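Notebook, folding group
Tuesday, started 4:10 pm

Good session! Writing this up before I forget, because Ankit wants the notes in the shared folder and my memory of last week was already mush by the weekend.

Plan for the day was dark clothing on a busy background. The term project (Stellby, for anyone joining late) is meant to end with a policy that can fold one garment laid out on a bed, and so far nearly everything we have is plain light stuff on plain sheets. Priya has been saying for weeks that we're making it too easy for ourselves. So: red cover, big white characters all over it, and a dark garment with a patterned band on top of that.

Working with two hand-held grippers, one per hand. I do the right-side pinch from the lower edge, then bring the left one in near the corner.
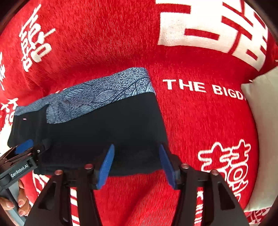 What I want to get better at is the first touch. If I go in too steep I pick up the cover as well as the cloth, and then the whole bed moves with me. Going in low, almost sliding, feels much nicer, and Yaowalak says the traces look smoother too when you do it that way. She plotted two of mine next to two of hers and I could tell whose was whose right away (mine wobble!). I'm going to practice slow starts at home with a pair of kitchen tongs, which sounds silly but Osaze swears by it.

Rules we agreed on, so they're in one place:
Start with both grippers open and off the cloth.
Hold still for 3 seconds before the first move.
If you drop it, keep going and mark the take "recover". Don't delete it.
Smooth the garment by hand between takes, never during.

The "recover" takes are my favorite thing about this whole project. Jaqueline trained a small model on the Sisier split with them and another without, and the one with them just tries again when it misses. I know it's a tiny test and we shouldn't get carried away, but seeing it go back for the hem a second time made everybody in the room yell.

5:25 pm
Long argument, a friendly one, about how much of the room to leave as it is. Osaze would like everything cleared off before each take. Priya wants the opposite, with phones and cushions and spare cloth left where they land, and I'm with her. Real beds have things on them. We settled on doing both and tagging each take "clear" or "lived-in".
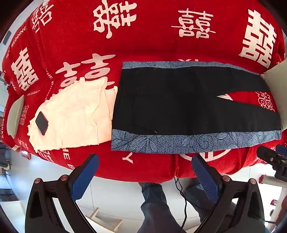 Count for the whole term is now over 2000 takes, which I had to check twice. The Palamarchuk script for sorting them still chokes on any name with a space in it. Ankit has a fix and will push it tonight.

Things to do before next time:
- ask Yaowalak for her plotting notebook
- tighten the finger pads, check the screws on both grippers
- Jaqueline to rerun with the dark garments added
- find something striped (Priya has a shirt in mind)
- book the room at Plosholm for the demo

Open question for whoever reads this: does the patterned band help the model find the edge, or is it learning the leaves? I'd love to try the same fold with an all-black pair of pants and see if it falls apart. My bet is that it does, and Osaze has bet me a coffee that it doesn't.

Packed up at 6:15.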